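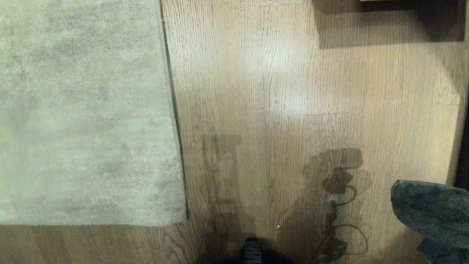

I have been promising an update on the robotics club for so long that my sister has stopped asking, so I had better write it before the next thing happens and I'm even further behind. Get yourself a drink. I do go on a bit, as you know.

For those who are new, I help out with the high school robotics club in Bedcombe. I came to it sideways. I used to teach woodshop, and in February Tavion Whitfield, who was one of my students a very long time ago and now teaches physics down the hall from my old room, called and asked if I could spare an afternoon to show the kids how to cut a straight line. I spared the afternoon and then I spared all the others. By spring everything had moved onto video calls and I was still there, holding a screwdriver up to my laptop so that a sophomore could see which kind I meant!

The project this year is a home helper. The students picked it themselves, after a long and rather heated argument in which the other idea was something that threw tennis balls (I voted for the tennis balls, and lost). They named the robot Gwynne. I asked why Gwynne and got three different answers, so I've let that one go. The goal they wrote on the first page of the notebook was "tidy a living room without wrecking it," and I've seen grown-up projects with a worse goal than that.

Well, you would not believe how hard a living room is. I've lived in one for years and never gave it any credit. In a shop, everything is where you bolted it. In a house you've got a floor that shines, a rug that starts and stops, furniture with a dark gap underneath, and soft things that don't hold their shape from one minute to the next. Show me a folded towel and I see a folded towel. Show it to Gwynne and, for most of the summer, she has seen a rock, a shadow, or nothing whatsoever.

The shadow business took up most of July. The students wanted the software to tell rug from bare floor, and they had a nice simple way of doing it that went by brightness. Light floor, lighter rug, easy. Then you put a robot under a ceiling light and she throws her own shadow right across the boards, cables and all, and there's a big bright patch of glare farther along, and the nice simple way falls to pieces. The program kept announcing an obstacle dead ahead. The obstacle was Gwynne! Wherever she went, there it was in front of her again. I laughed until I had to mute myself, and then I felt bad, because Emmanuel Mabula had put a good three weeks into that code and he was not laughing.

Emmanuel is going into his senior year, and he is the kind of student who goes quiet when something breaks and comes back two days later with a page of drawings. His page this time said, more or less, that we should stop asking how bright a thing is and start asking about its edges and its texture. Wood has grain, and the grain carries right on through a shadow. A rug has that soft blotchy look and then a clean straight side. A plush blanket looks fuzzy whether the light is on it or off it. I told him that was just how I used to teach kids to tell oak from maple in a dim storeroom, by looking at the figure and forgetting the color, and I believe it's the only technical contribution I've made since February, so I am mentioning it here.

To teach the thing, they needed pictures, lots of them. Tavion set the target at 1000 floor pictures, each one labeled by hand, and split them up so that every student had 100 to start with. Labeling means you go around each thing with the mouse and say what it is: rug, floor, furniture, soft item, shadow. It is about as exciting as shelling peas. I took a batch too, out of solidarity, and found it oddly restful with the radio on. I also found out that I'm not good at it. My outlines wander. One of the freshmen checks everybody's work and sent mine back with a very polite note asking if I might like to zoom in.

The arguments over labels have been the best part, if you ask me. Is the dark space under a sofa "furniture" or "shadow"? We spent most of a meeting on that. Half of them said it should be furniture, since Gwynne can't fit under there anyhow. The other half said it was floor, just floor with bad light, and what if a sock is under it? They ended up adding a new label called "keep out," and then somebody wanted to know whether a sock in the keep out area was still a sock. I had to go and start supper.

And what about cables? They've been a sore point. They curl and swing when she moves, and so do their shadows. I suggested cable ties and a bit of split sleeve, as anybody from a shop would. The students pointed out that if you tie everything down tight the wrist can't turn, and they were right, and I ate my words. We've settled on leaving slack near the wrist and bundling the rest. It isn't pretty yet. Tavion says pretty is for next year.

So where are we now, in August 2020? The new version knows rug from wood pretty well. It has mostly stopped being frightened of its own shadow. Soft things are still a trouble, the darker ones most of all, and if two folds lie one on top of the other it can't decide if it's looking at one thing or two. Picking them up is a whole other chapter. The gripper can close on a towel just fine once it's in the right place, and getting it to the right place is what the fall is going to be about. On the last try it went for the corner of the rug 5 times running, with great confidence.

We don't know yet if the club will meet in the building once school starts. The students have drawn up a plan for both ways, with a list of who can run tests and who will label and who writes the notebook. I've been put down for "snacks (if in person)" and "wood questions."

If any of you have a room with an odd floor, very dark or very patterned or checkered like a diner, the kids would dearly love pictures taken looking straight down, with a few towels or cushions lying about. Please don't tidy up first. Send them to me and I'll pass them along, and I'll try to write again before the leaves are down.

Contact me | © 2020, all words my own | Back to top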